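# Kukeo Arm Kit, second release

Kukeo is a bench and floor kit for people who want to find out which chores a machine can take over now and which ones still need a person. It ships as a base unit, a gripper assembly, a wrist camera and the Flusitz control software. Setup takes one afternoon if the floor is level.

Most of the questions we get are about laundry. Customers ask if the kit can clear a basket, sort it and fold it. The short answer is that it can do part of the first job. Picking up cloth is hard for a gripper because cloth has no fixed shape, and a grasp that worked once may come up empty the next time.
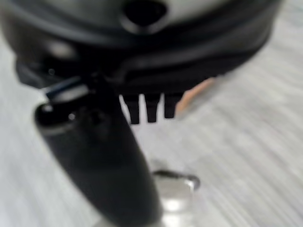

The wrist camera helps most in the last stretch before contact. Flusitz uses it for the final approach and hands control back to the head view once the fingers close. If the two views disagree, the arm stops and waits. You can change this under Motion > Handover, but we suggest leaving it alone for the first 1000 cycles.

## What it does today

- Reaches into an open basket or bin and grasps soft goods
- Carries a single item to a second bin on the same level
- Stops on contact with a hard edge

## What it does not do

- Fold
- Turn sleeves right side out
- Tell a clean shirt from a dirty one
- Separate two items that are tangled together

Dark fabric needs more light than pale fabric. Put a lamp on the far side of the work area and run the exposure check again after you move it. 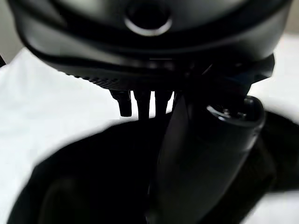

*Wrist camera view, with dark material low in the picture against a white surface.*

## Trial at Balidham

The Balidham shop ran the kit on unsorted laundry for 2 weeks. Out of 134 attempts, the arm lifted a single garment in a little over half. The usual failure was a second garment coming up with the first. Thin shirts were worse than sweaters. A person doing the same work was much faster, and we don't expect that to change with this release.

Shop-floor jobs went better. Moving boxed parts between trays needed almost no help once the trays were taped down.
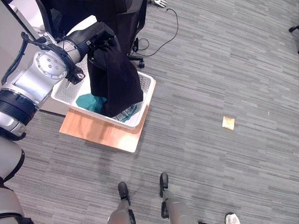 Sunee Klinhom wrote to us that emptying the basket was never the part she minded. She would pay for a machine that folds and puts away, and until one does she sees the kit as something for a workshop. Amnuay Thongdee disagreed and said a slow arm is fine if it can run while the house is empty.

We don't recommend running it unattended. The folding module, Hadgu, is still in testing and will not be sold before February.

## Ordering

The kit comes with 4 spare finger pads. Replacement cables are sold separately. Units bought before this release can take the new software without a hardware change.

Page updated Sun 2 January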